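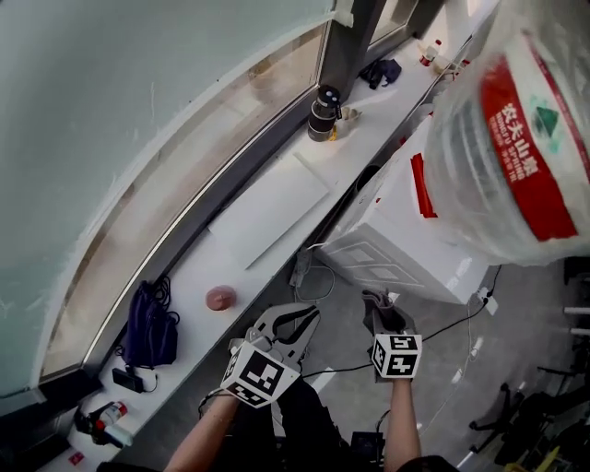
The first budget Soudabeh Zarei wrote for the Jallo handling project had one line for hardware. The second had 19 and came out lower. She has kept both, and when we spoke at the Brerbridge office in February she had them open side by side.

"The first one was the price of an arm with a bit added for safety," she says. "It told you what we would spend in month one. After that it told you nothing."

Jallo wants a robot that can do ordinary fetching and fitting jobs in a shared building. Zarei's plan covers 36 months and puts the arm last. Hand-held grippers come first, used by people to record how a job is done, and the arm is not ordered until the recordings show what reach and payload it needs. A pair of grippers from Prostuvel, with mounts and marker cubes, was quoted at £2,505. Spares for the first year were put at £1,214, on a separate line.

I asked whether spares at nearly half the purchase price had been hard to get through.

"It was the only figure anyone questioned. Jaw pads wear, and the printed parts get knocked. If you leave the spares out, they get bought anyway, one at a time, with carriage on each order."

She declined a bundle from Shirazi which included an arm at a discount. The discount was real, she says, but the offer fixed the arm's size before a single job had been recorded, and the service contract started on delivery whether or not the arm was in use.

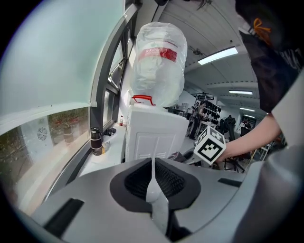
Keyvan Asadi takes a different view of the order. In his opinion the arm should be bought early, even if it is the wrong one, as the work of fitting, guarding and signing off takes longer than any quote admits and can only be learnt with a machine on site. A cheap second-hand arm, he argues, would pay for itself in avoided delay.

Zarei accepts the part about sign-off. Her answer was to move four weeks of installation time into the plan as a cost, with staff hours against it. She would not move the purchase. "Second-hand is fine until you need a controller board. Then you are paying for a search."

Her advice on quotes is plain. She asks each supplier for the same five things: unit price, delivery, lead time on wearing parts, what the warranty excludes, and the price of the same unit bought singly a year later. The last is the one most often left blank. She sends the form back until it is filled in.

Storage was another cost missing from the first draft. Recordings from several cameras fill discs quickly, and the backup doubles it. She now works out the storage for a job before agreeing to record it, and has turned down two jobs on that basis. 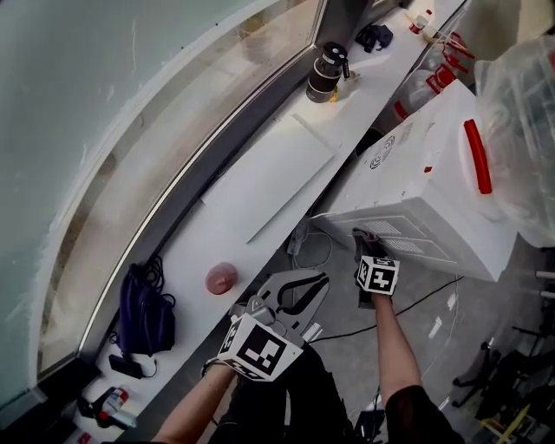

Site costs are the part of a plan she trusts least, and she prices them by going to look. A building survey will list sockets and floor loading – it will not list what is on the floor on a working day. A black cable across the floor by a white appliance, with a white one looped near its base, is enough to add cable covers and a longer lead to the sheet. Neither item costs much. Both have to be in place before anything on wheels is let near, and an electrician's visit booked late is charged at the higher rate.

She also holds back part of the budget for marker cubes and mounts. "They are cheap, so people assume they are free. A cube with a scuffed face has to be replaced, and then you check the calibration again. That is an hour of somebody's time, and it goes on the sheet as an hour."

The arm is due for review at month 14. If the recordings point to a smaller model than the one pencilled in, the difference goes back to the general fund and has to be asked for again. Zarei proposed that rule herself. She would still like a larger margin on freight.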